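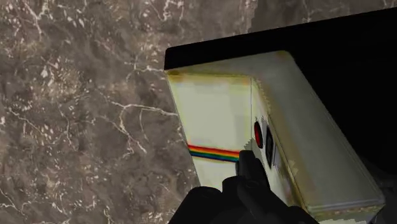 March
Griet Dewulf

Session 4: Reading the veins in a stone

Marble begins as limestone. When limestone is buried deep enough and heated for long enough, the calcite grains in it grow again and lock into each other, and the shells and layers which were in the old rock mostly disappear. The colour comes from what was mixed in the lime mud: clay, iron, carbon from organic matter. Pure marble is white, and every brown or grey one has some of these guests in it. The veins are usually a different story and a later one. The rock broke, water with dissolved lime moved through the break, and new white calcite grew there until the opening was closed. A long vein seldom keeps one width over its whole length. In the brown-grey marble under the instant camera there is a strong white vein running more or less level, and close to the camera it divides into finer cracks. I ask you to learn to look for this kind of place, where one line becomes many, before you look at the colour.

On the word "marble"

In the trade the word is used for nearly any stone that contains lime and takes a polish. Many brown "marbles" are limestones that were never heated very much. If you find a fossil with clear edges in your sample, the geologist will call it limestone and the merchant will go on calling it marble. For this course both may be right, but please write in your report which meaning you use. Granite, quartzite and slate are never marble, also when the label in the showroom says so.

Printed and cast surfaces are also sold with marble patterns. We treat them in session 6. When only a picture is available you can describe the pattern, but you cannot identify the material from it, and a sentence such as "pattern of brown marble type" is then the correct one.

What to write down about a vein

Give the direction first, then the width at the widest place, then the colour, then how it ends. A vein can end against another vein, it can become thin and disappear, or it can open into a net. A net of fine white lines with brown pieces between them means that the rock was broken in many directions. If the pieces have turned away from each other and their pattern does not fit any more, we speak of breccia.

When two veins cross, look which one is cut. The vein that is interrupted or moved to the side is the older. This is the same rule that you used last term for the faults in the Stomel road section, only here everything fits on a table top. Be careful with crossings where both lines have the same white. Very often you cannot decide, and then you write that you cannot decide. I give full marks for this.

Small white flecks are harder. They can be pieces of shell, calcite grains which filled a hole, or a vein that passes through the surface nearly at a right angle. Use the hand lens and a second face of the sample.

The Sotum slabs

For the exercise we use the slab register of the old Sotum quarry, which the Brennan yard has kindly let us copy. It has 1,778 entries. You will work only with the 156 slabs from the lower bench, as these were sawn in order and numbered on the same side. Slabs that were neighbours in the block show almost the same veins, shifted a little – so by following one vein from slab to slab you can calculate how steeply it stood in the rock. Do this for two veins and draw both on the sheet. The thickness of the saw cut must be added to the thickness of the slab. Every year half of the group forgets it.

Practical consequences

A healed vein can be as strong as the stone around it, or weaker. Tap along it with the wooden handle of the hammer and listen for a dull sound. Fine branching places are often filled with resin in the factory, and under raking light the resin looks a bit more glossy than the stone.

All lime stones are attacked by acid. Lemon juice, vinegar and wine leave a dull mark on polished marble. A sealer such as Trulteo, which we have in the laboratory, slows down the staining by oil and coffee but it does not stop the acid. The mark from acid is not a stain, it is a place where the polish is gone, and it has to be polished again.

For next time

Finish the drawing of the two veins and bring the lens. Read the chapter on recrystallisation up to the part on dolomite – the part on dolomite itself we do together. The acid bottles stay in the cupboard until I am in the room.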